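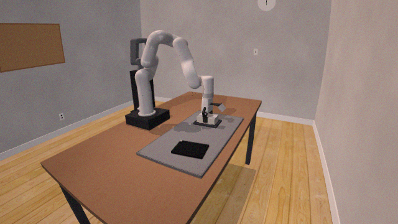 Two grippers, one arm, one small block. Morfudd Prydderch has spent most of the summer on that and she's not bored yet, or says she isn't. She does gripper trials at Grosstead, nearly all of it in simulation before anything gets bolted on for real, and when I got there she had the virtual room up on the big monitor. White arm on a brown table, two black fingers hanging right at the top of a white block, the block sitting on a flat black pad. There's a larger black tile nearer the front of the mat with nothing on it. Somebody has given the place skirting boards and a clock on the back wall.

"The clock was there when I inherited it," Prydderch says. "I've never touched it. People always ask about the clock."

So, the grippers. One is the Jekon, one is the Dafis. Both two-finger, both parallel, both would fit on the end of the same arm without an adapter. On paper hardly anything between them. The Jekon closes quicker. The Dafis has a longer finger and a bit more give at the tip, and costs more, though she wouldn't say how much more and I did ask twice.

The task is dull on purpose. Come down over the block, close, lift, carry it to the target, put it down, let go, clear off. "If you start with something clever you learn about the clever thing," she says. "I want to know about the fingers."

She ran 553 attempts with each. Same starting positions for both, same order, block turned a little differently each time. The Jekon finished 359 of them cleanly. I asked for the Dafis figure and she pulled a face, said it was better but that she'd changed the friction settings part way through and wanted to run the whole lot again before anybody wrote it down. So I haven't got it. Fair enough.

What counts as clean? Long answer. The block has to end up fully on the target, not hanging over an edge, flat side down, and the arm has to be back above a set height inside 12 seconds. Drop it and it's a fail. Drop it and it lands in the right spot, still a fail.

"That happens more than you'd think. It falls and it lands perfectly and my first version of the scoring gave it full marks. I had a lovely week. Then I watched a few back."

We got on to the controller, which I hadn't planned on. It takes up more of her day than the grippers do. The one they use is called Drurkel, written in house, and from what I could follow it takes the target pose and works out the joint moves and also how hard to squeeze. The squeeze is the awkward bit. With the Jekon, Drurkel was closing at the same speed it had always used for an older gripper they've since retired, and the fingers got to the block before the arm had properly stopped coming down. One side touches first. Block tips, or skids on the pad.

"I blamed the gripper for a fortnight. I wrote it up and everything. Then Morfudd looked at it and said, have you tried waiting."

The other Morfudd, this is. Morfudd Lougher, who wrote a good chunk of Drurkel and sits at the next desk. Yes, two of them. The rest of the office go by surnames and I'll do the same.

Lougher wheeled her chair over at this point. She's less keen on the whole comparison. "You can't really test a gripper on its own," she says. "You're testing the gripper plus whatever I was thinking when I wrote the closing routine. Put a pause in and the Jekon looks fine. Take it out and it looks like rubbish. Same fingers."

How long a pause? "Tiny. You'd not see it." Prydderch says you would see it if you'd watched as many as she has.

They disagree about this quite a lot, I think, and cheerfully. Prydderch's view is that a gripper needing special treatment is a worse gripper, and that should show in the score. Lougher thinks every gripper needs special treatment and the old one only seemed not to because it was done years ago and forgotten. I came down on Lougher's side while sat there and then on the train changed my mind.

The next question was the obvious one. Does any of it carry over to a real arm?

"Some," says Prydderch. "The timing stuff does. If it comes in early here it'll come in early there. Friction, no. I don't believe a word it tells me about friction." She's got a sheet of five things she trusts the simulator on and a much longer one of things she doesn't. Cables are on the second list. There aren't any in the virtual room and on the bench they get into everything. Soft objects as well. Anything with a shiny surface, if a camera is involved.

Cameras she'd like to do next. So far the arm is simply told where the block is, to the millimetre, which she describes as cheating but useful cheating. Once it has to look for itself the results will drop, and she wants to know how far they'd drop for each gripper seperately. Longer fingers block more of the view if you mount the camera near the wrist. So the Dafis might lose whatever it gained. Might. She was careful about that.

"It could turn the whole thing round. I'd be annoyed but I'd be interested."

I asked if there was anything she'd tell someone starting out on the same sort of test. She thought for a bit.

"Watch the runs. Not all of them, you'd go mad. Watch the fails and then watch a handful of the passes, because the passes are where your mistakes are. And save your settings with the results, in the same folder. I didn't, in June, and there's a set of numbers from then that I can't use for anything. Good numbers too."

Lougher, from behind her monitor: "They weren't that good."

"They were good."

There was meant to be a demo with the Dafis but the machine was busy with somebody else's job so I watched recorded ones instead. Down, close, up, over. After a few you start noticing things. The Jekon gives a sort of snap when it shuts. The Dafis comes in slower and the block shifts a hair to one side before it settles, every time the same side. Prydderch had noticed as well, of course, and reckons the finger model is a touch off centre in the file they were sent. She's written to ask. No answer yet when I left.

Which would she buy, then, if it was her own money and it had to be that afternoon?

"Jekon with the pause in," she says, "and I'd spend what was left on a decent camera." Lougher said the Dafis. Neither wanted to say why in front of the other, or they'd said it all before and couldn't face going through it agian. The full rerun is set going next week, both grippers, friction fixed from the start, and they've said I can have the numbers once it's done.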